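Nurer Bed Linen and Soft Furnishings
Product group: Printed coverlets
Randis Coverlet, scattered flower print on white

Overview

The Randis is a lightweight printed coverlet intended for children's rooms, guest rooms and supported accommodation. It is supplied as a single flat piece with a bound hem on all four sides and may be used alone in the warmer months or over a blanket or doona in winter. The print carries small flowers in several colours on a white ground and repeats without a fixed direction, so the coverlet may be turned end for end to even out wear.

Nurer has supplied the Randis since the closure of the earlier Pichler range. Customers who hold Pichler stock will find that the two may be used in the same room, although the Randis has a whiter ground and a narrower hem. Pillowcases from the Pichler range are no longer made and should not be ordered as matching items.

Intended use

The coverlet is designed to remain on the bed throughout the day. In a bedroom of ordinary size the made bed is also the largest clear surface available, and most households use it for sorting and folding clothes. The Randis was specified with this in mind. The face cloth is closely woven and has no tufting, fringe or raised stitching on which zips, hooks and buttons might catch.

Dark garments may be laid on the coverlet once they have been washed in accordance with their own care labels. New dark garments, in particular unwashed denim and black cotton, can transfer dye to any pale fabric under pressure or in humid conditions. They should be laundered separately before being left on the coverlet for any length of time.

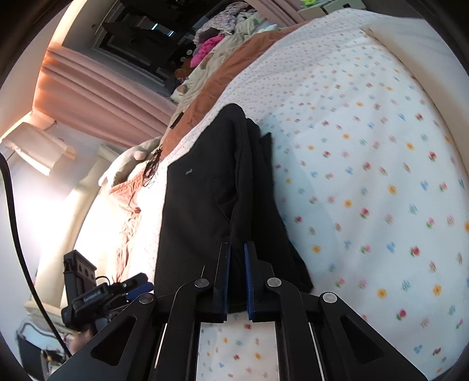 For folding jackets and other heavy outer garments, the fastening should be closed first and the garment laid face down with the sleeves brought across the back. The lower edge is then taken up towards the collar in one or two folds, depending on the depth of the shelf or drawer. Lighter items may be folded in the same manner or rolled. It is advisable to complete one category of clothing before beginning the next, and to keep blankets and spare sheets at the far side of the bed until the clothing has been put away.

Soft toys, cushions and throws may be kept on the bed during the day. Items with exposed hook-and-loop fastening should be closed or removed, as repeated contact will raise the surface of the cloth and dull the print.

Construction

Face: cotton percale, printed
Reverse: cotton, plain white
Filling: light polyester wadding
Quilting: none on the face; wadding is secured at the hem and by concealed ties
Hem: self-bound, mitred corners
Colourway: multicoloured flowers on white

The absence of quilting lines gives a flat surface and a soft drape at the sides of the bed. It also means that the wadding depends on the concealed ties to remain in position. The ties should not be cut, and the coverlet should not be picked up by one corner when wet.

Sizes

Single: 180 x 243 cm
Long single: 180 x 260 cm
King single: 200 x 260 cm
Double: 220 x 260 cm

Measurements are taken before washing. Shrinkage of up to 3 per cent in length is to be expected over the first few washes and has been allowed for in the stated drop. Beds with a raised footboard or corner posts will generally take the single or king single size without alteration, with the foot of the coverlet tucked between the mattress and the frame. Customers with very deep mattresses should measure from the floor on one side to the floor on the other before ordering.

Coordinating items

The following items are stocked in colours selected to sit with the print.

Skarkimine blanket, brushed cotton, in rust, pale green or salmon
Skarkimine throw, in the same colours, hemmed on two sides
Plain white pillowcase, envelope closure, sold in pairs
Fitted sheet, white or pale green, elasticised on all sides

Skarkimine blankets shed fibre when new. They should be washed separately before first use. Where a blanket is kept folded on top of the coverlet, the fold should be changed from time to time so that a permanent crease does not form.

Care

Machine wash warm on a gentle cycle with like colours. Do not use bleach or optical brighteners. Do not soak. Remove promptly at the end of the cycle and shake out while damp. Line dry in shade, supported over two lines, or tumble dry on low. Warm iron on the reverse if required. Do not dry clean.

The double size requires a machine of at least 8 kg capacity. Overloading is the most frequent cause of displaced wadding and is not covered by the warranty.

Marks should be treated on the day they occur. Blot with a clean damp cloth, working from the edge of the mark to the centre, and launder as above. Proprietary stain removers should be tested on the inside of the hem before use on the printed face.

Storage

Coverlets that are not in use should be stored clean, fully dry and loosely folded in a breathable bag. Plastic bags and airtight tubs are not recommended in coastal or tropical areas. A cardboard carton is acceptable for short periods provided that it is kept off the floor.

Ordering and supply

The Randis is held in stock in the single and king single sizes and is ordinarily dispatched within 3 working days. The long single and double sizes are made to order and should be allowed 23 working days. Institutional orders are accepted in cartons of 6, in one size per carton. Made-to-order sizes required for the start of the school year should be placed before the end of October.

Fabric swatches are available on request at no charge. The swatch shows one part of the print only and does not include every colour in the repeat.

Warranty

Nurer warrants the coverlet against faults in material and workmanship for two years from the date of purchase in domestic use, and for one year in institutional use. The warranty does not extend to dye transfer, damage by fastenings, or laundering contrary to the care instructions. It is offered in addition to any rights that the customer has under consumer law.

Contacts

Household orders and swatches: Domenica Ortner, Customer Service
Institutional supply and made-to-order sizes: Remo Reisinger, Contracts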